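Skistik begins recording household chores in Banstead homes

October 15, 2023

Skistik, a small robotics company with an office in Banstead, has started paying residents to wear a head-mounted camera while they do ordinary housework. The recordings will be used to train a learning system that the company hopes will one day control a two-armed home robot. The first cleaning sessions have been recorded, and the company says it will keep adding homes through the winter.

Wiping jobs with a red cloth, as the camera recorded them: 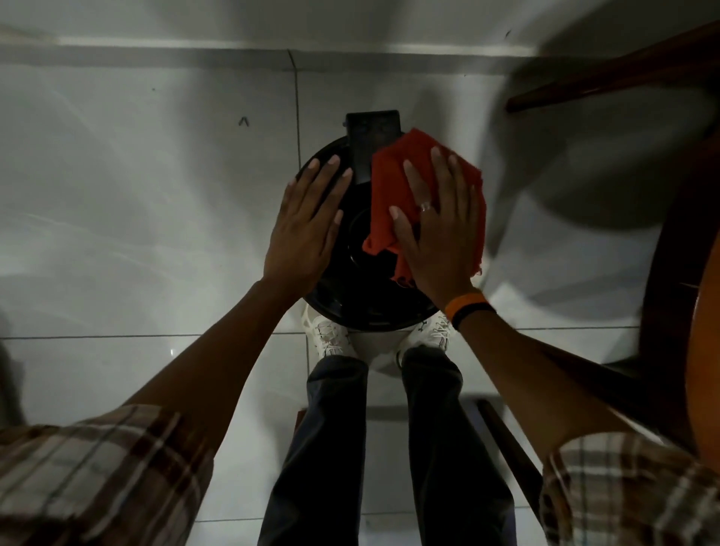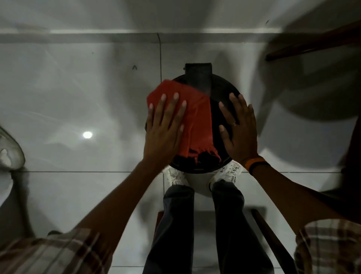
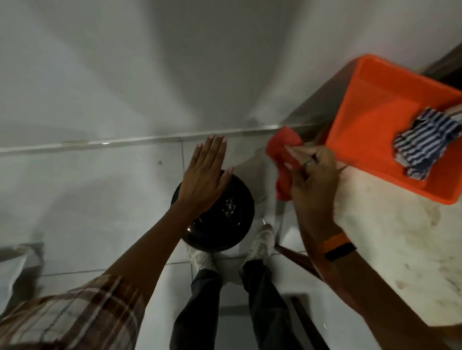

The project is called Rusten. Skistik has signed up 42 households so far and wants to have 160 by the end of February. Each household agrees to a set of short sessions, and each session covers one kind of chore. Wiping and drying are first on the list, followed by folding laundry, putting away dishes, and clearing a table.

The company is asking for 600 hours of usable video in the first stage. It expects to throw out a fair amount of what comes in. Sessions are dropped when the hands leave the view for too long, when the light is too poor to make out the fingers, or when someone else in the home walks into the room. Residents are paid for a session either way, as long as they followed the instruction sheet.

That sheet is one page long. It asks people to use their own cloths, pans and trays, to do the job where they would normally do it, and to leave the room as it is. It does not say how to hold anything. Skistik wants to see how people brace with one hand and work with the other, how they refold a cloth partway through, and when they decide a surface is done. Those choices differ from one person to the next, and the company wants the differences kept in.

Earlier attempts were made in a mock kitchen at the company's office. The system trained on those recordings did fairly well on a clean counter with nothing on it and poorly almost everywhere else. It had seen one sink, one counter and the same few towels again and again. Skistik stopped using the mock kitchen over the summer and rewrote the plan around real homes.

Labeling is being done by Ghaffari, a data firm that has worked with Skistik before. Its staff cut each session into short clips and write a plain sentence for each one, such as "hold the pan with the left hand and wipe the rim." They also mark the moments when a hand touches or lets go of an object. A team of 16 is assigned to the work - a number the firm says may go up if the household sign-ups stay on schedule. An hour of video takes around a full working day to label, and a second person checks a portion of every batch.

Privacy rules are set out in the contract each household signs. Faces are blurred before the video goes to Ghaffari, and so are letters, screens and family photos. Sound is removed. A household can ask for a session to be deleted up to the point when it is used in training. After that the clip can be taken out of the stored collection, but the company does not promise that its effect on the trained system can be undone.

Skistik has not said when a robot might be tried in any of the homes, and the contract does not require anyone to host one. A first test on the company's own machine is planned once the wiping and drying sessions have been labeled. Cloth is the part the engineers expect to struggle with. It bunches, slips and changes shape each time it is picked up, and a gripper has far less feel for it than a hand does.

Households in Banstead can still apply. Renters are accepted, and there is no requirement on the size of the home.

Comments (4)

dishpan_alley
We signed up. The headband is a bit tight but you forget it after a few minutes. Paid on time so far.

Marlow77
So if I change my mind in a year the clip is gone but the robot still learned from it? I'd want that in bigger print.

tilegrout
Do they take people who are left-handed? The form didn't ask.

K.P.
Wake me when it can do a fitted sheet - I'd buy two.

Get local news by email every week. Enter your address to subscribe. You can unsubscribe at any time.

This site uses cookies to remember your settings and measure traffic. Accept | Manage choices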